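Webbing strap

A webbing strap is a flat, woven band used for tying, carrying or holding things together, and most households own far more of them than they could ever find. Straps turn up on school bags, around rolled camping mats and in the bottom of the kitchen drawer, where they keep company with old leaflets and bits of crumpled paper. Blue is a perennial favourite colour.

Storage

A strap left flat tends to wander, so it is usually folded back and forth into a bundle — a habit learned from whoever did the packing in the family.
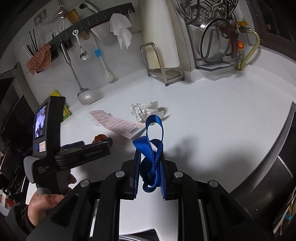
A bundled blue woven strap above a white countertop, with a printed leaflet behind it.

Štefánia Matoušek, in her household handbook Osuson, gives 3 pages to the matter and recommends folds no longer than your hand, with one end left free so that you can find it again. The neighbouring entry on string runs rather longer, and is well worth a look on a rainy Wednesday.

See also: Buckle; Rope; Kitchen drawer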